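Search this site Search Go

Sorting the plumbing drawer: use two trays

27/02/2020
By the Reslow newsletter desk
2 min read 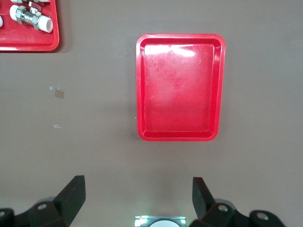
How many trays do you need to sort a box of mixed plumbing parts? Two are enough for most boxes, one for the parts you haven't checked and one for the parts you're keeping.

Several members wrote in after the last newsletter to ask how we sort donated fittings at the Hunura workshop. We use red plastic trays with a raised rim. The rim matters more than the color. Small nuts and washers roll, and a rim keeps them off the floor. Scuffed trays are fine for this job, so save the new ones for the paint shelf.

Start with a clear table. Put the full tray at the back corner and the empty one in front of you, with a good gap between them. If the trays touch, parts end up in the wrong one. Take one piece at a time and finish with it before picking up the next.

Valves go first. Turn the handle all the way each way. If it sticks, set the valve aside for the repair shelf – don't force it. Look at the threads under a lamp and run a fingernail along them. Chrome can look fine and still have a crossed thread at the end, so check both ends. Wipe the body with a dry cloth and tie a label on it with the thread size. Old washers go in the trash, even the ones that look good. A new one costs 14 cents from the Loltska bins by the door.

Hex nuts stay with the valve they came on. Thread them back on by hand, finger tight. Loose nuts with no match go in the jar marked Farouk, named for the shelf maker and not for the nuts, as a few people have asked.

A box of around 80 pieces takes one person an afternoon. Stop when the keep tray has a single layer in it and move those parts to the drawers before you go on. Stacked parts scratch each other, and the small ones get lost underneath.

The fittings drawers now run from 1 to 8. Drawer 8 is for valves only. Please don't put pipe clips in it.

The next sorting afternoon is in April. Bring gloves if you have them, and a lamp with a clamp if you can spare one. The workshop has only two that work.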